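3.2 Household sites and object inventories

The household part of the study was carried out in Drundale, a town of older rental housing and a smaller number of owner-occupied homes near the river. Households were recruited through the public library and two apartment blocks managed by the same landlord. We asked only that at least one adult had lived at the address for a full year, so that the objects in the home had been through one cycle of seasons, holidays and school terms.

Each household picked one shared surface for the study. Most picked the kitchen table, and a few picked a hallway shelf or the top of a low cabinet. We use the term "landing surface" for any of these. A landing surface is a flat place where things are put down without a decision about where they belong. Earlier work on clutter has mostly measured whole rooms, usually by asking residents to rate them. A room rating says a good deal about how people feel, but very little about how long a given item stays where it is or who finally moves it.

Residents kept a paper log for the length of the study. At a set time in the evening, after the last meal, one adult wrote down every item on the landing surface that was not part of its normal furnishing. Normal furnishing was agreed with the household at the first visit and written on the inside cover of the log. In one home it was a fruit bowl and a lamp. In another it was a tablecloth and nothing else. The person keeping the log also noted, where known, who had put the item down and whether it had been there the evening before.

The logs gave 3,010 usable entries. An entry was dropped if the handwriting could not be read by either coder, or if the item was described in a way that could not be matched to a category ("stuff from bag" was the most common case). Entries for food were kept only when the food was packaged.

Two coders, Nokuthula Khumalo and Johannes Mtshali, sorted the entries into groups. A first attempt used the room an item came from, with kitchen things, bathroom things and so on. This worked poorly. Mugs came from bedrooms and desks as often as from the kitchen, and many households could not say which room a roll of tape or a ball of string belonged to. The second attempt sorted items by the task they were part of when they were put down, and this was the version we kept. It has 4 groups: eating and drinking, making and mending, play, and goods in transit. The last group covers boxes, parcels, shopping, and anything else on its way into or out of the home.

The groups are not equal in size and were never meant to be. Goods in transit had the most entries in nearly every household, and play had almost none in homes without children. What interested us more was mixing. On most evenings a landing surface held items from more than one group, and residents often described the mixed evenings as the untidy ones even when the number of items was low. A table with a row of mugs on it was "not cleared yet." The same table with one mug, a box and a few toys was "a mess." Fig. 3 shows a mix of this sort, with a mug, a spool, a box and a stack of interlocking blocks on one tabletop.

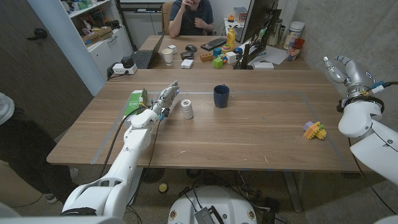
Fig. 3. Items from different task groups on a single surface.

3.3 Interviews

After the logs were collected, Precious Ngubane and Josefien Bakker interviewed the adults in each household. Where there was more than one adult, we spoke to them separately. The interviews took place at the landing surface itself, with the log open on it, and the resident was asked to go through a week of their own choosing and talk about the entries.

We had expected people to pick a bad week. Many picked an ordinary one, and several picked the week of a birthday or a visit because they remembered it well. The questions were kept short. Who put this down? Where would it have gone if it had been put away? Did anyone say anything about it? The third question brought the longest answers.

Two patterns came up early and held through the later interviews. The first is that items with no fixed home stayed longest. A mug has a cupboard, and even a household that disliked washing up would move a mug within a day or two. Thread, batteries, spare keys and half-used rolls of tape stayed much longer. One resident said of a spool that it had been on the table "since the curtains," and it took us some time to work out that the curtains had been hemmed in February, well before the log began.

The second pattern concerns who has the right to move a thing. Children's building toys were often left in place on purpose by adults who otherwise cleared the table each night. A finished or half-finished model was treated as belonging to its maker for as long as the maker might come back to it. Loose pieces were not given this protection and were swept into a tub. Adults extended the same courtesy to one another less often. Partly sewn clothes were moved without asking, and this was a source of complaint in more than one home.

Boxes sat between the two patterns. An unopened box was left for the person it was meant for, sometimes for days. Once opened, it became anyone's to deal with, and in practice it often stayed where it was until it was needed for something else.

3.4 Comparison site

A smaller set of logs was kept in Storness by households recruited in the same way. Fatima Radebe ran this site and coded its entries without seeing the Drundale results. Homes in Storness are larger on average, and most have a separate utility room or a covered porch. We expected fewer goods in transit on the landing surfaces there, with parcels and shopping stopping at the porch instead.

The Storness logs bear this out only in part. Shopping did stop at the porch. Parcels did not, and residents gave the same reason again and again: a parcel on the porch would be forgotten. Several said they put things on the kitchen table in order to be bothered by them. We return to this use of the table as a reminder in Section 5, where it is set against the complaints about mess recorded in both towns.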